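Can a robot do the washing-up yet? I went to Flistholm to find out

22nd October

I have a dishwasher, a cordless vacuum and a kettle that switches itself off, and I still seem to spend half my evening putting things back where they came from. So when Sendelska opened its doors in Flistholm for an afternoon and said we could come and watch its two-armed kitchen robot at work, I cleared my diary (not difficult) and got on the train.

Sendelska is a small outfit, based above a tile showroom on the Pestudberg road. It has been working on household chores since July of last year, and the question it keeps getting asked is the one I came to ask as well. Can the thing do my kitchen, and if so, when?

The short answer I got was no, and not soon, but come and have a look anyway.

I liked that. I've been to a fair few of these open afternoons and the usual form is a slick film, a plate of biscuits and a robot that is having a day off. We did get the biscuits. We also got two hours standing a couple of metres from a working bench, with the arms going, and people from the team happy to say what was going well and what was driving them up the wall.

What they are after is the dull middle part of housework. Washing plates is more or less solved, they reckon, and has been for decades, by a box with a pump in it. Cooking is a whole other mountain and they aren't trying to climb it. It's all the fetching and placing in between that still falls to us: plate out of the rack, plate on the table, mug on its hook, food on the plate, plate away again. I hadn't thought of it as one job before, but when I counted up my own evening on the train home it was most of what I do in there.

The bench is set out with the sort of things you'd find in anyone's kitchen, and I was surprised how homely it all was. There's a toaster oven, a dish rack, a mug tree, a woven tray with a couple of corn cobs on it. The robot is two white arms with a black gripper on the end of each, two fingers apiece, and that's your lot. No head, no face, no cheery voice. I was rather relieved about the voice.
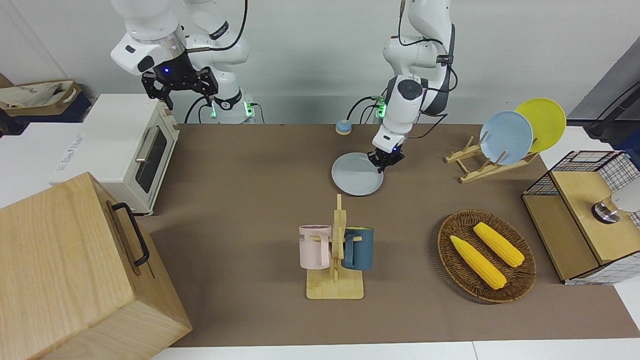 Plates, I learned, are horrible. I'd have guessed that mugs were the hard part, what with the handles and the little pegs, and mugs do have their moments. But a plate lying flat on a table gives you next to nothing to get hold of. You or I slide a fingertip under the edge without thinking. A gripper with two stiff fingers has to come at the rim from exactly the right angle, and if it's a touch too low it pushes into the mat, and if it's a touch too high it closes on air. One of the team told me they had logged 800 attempts at picking up a flat plate before they were happy to show it to visitors, and that the figure they'd got to was 86 per cent.

Now, 86 per cent sounded pretty good to me, and I said so. The reply was that I should go home and drop one plate in every seven and see how long I stayed married. Fair enough!

There's the matter of speed, too. When a plate did get lifted and put in the rack while I was watching, I had time to eat a biscuit. Nothing was wrong, it was just careful, the way you are when you're carrying somebody else's best china. A child would have done it in a couple of seconds and then run off. The team say they could turn the pace up tomorrow, but everything that goes wrong then goes wrong faster, and they'd sooner have it slow and dependable first.

I asked about having two arms, which seemed a bit extravagant when most of the jobs looked like one-handed ones. Apparently it's the other way round. Watch yourself getting something out of an oven, they said, and see what your spare hand is up to. Mine holds the door, or steadies the dish, or shifts whatever I've stupidly left in the way. Getting the two arms to share a small space without bumping elbows is a good chunk of the work, and I can believe it, having shared a small kitchen myself.

Then there's the question of what happens when things move. I had pictured the robot learning where everything lives and that being that. But the team shuffle the bench about on purpose between goes - rack a bit to the left, tray turned round, different colours of plate - so it has to look each time. I moved the tray myself, with permission, by the width of my hand, and felt quite wicked.

For a second opinion I rang Drakos, the catering supplier over in Pestudberg, which has been sniffing round this sort of kit for its own wash-up rooms. They were a good deal less dreamy about it than I am. A canteen there gets through 3,000 plates on a busy day, all of them the same size, all arriving at the same hatch. That's a job a machine might well be doing before long, they thought, and probably with something much plainer than a pair of arms. A home kitchen, with its odd mugs and the one bowl that doesn't stack with anything, they would leave to last.

Price is the other thing, and I couldn't get a figure out of anyone. I tried three different ways. The nearest I came was being told that a rig like the one on the bench costs more than the kitchen you'd put it in, and that it's meant for finding things out and isn't for sale. If you were hoping for one by Christmas, I'd get some rubber gloves.

So where does that leave us? In shops and canteens, I think we'll see machines doing bits of the clearing-up fairly shortly, in places where everything is the same shape and comes along in a line. At home I'd say we're waiting a good while longer. The jobs I'd most like to hand over are exactly the fiddly ones, and they're the ones that still need somebody standing next to the arms with a hand near the off switch.

I did come away more hopeful than I went in, mind you. When you've watched a plate picked up by its rim, slowly, by something with only two fingers, you do start to notice how clever your own hands are, and you also start to think, well, it isn't that far off. I had a go at clearing my own table with just finger and thumb of each hand when I got in. I managed the plates, made a mess of the cutlery and gave up at the butter dish.

Sendelska plans another open afternoon in Flistholm in the new year. Places are free but you need to book through the company, and the room holds very few people, so don't hang about. They've promised to have a go at teaspoons by then. I'll be there if the trains are running.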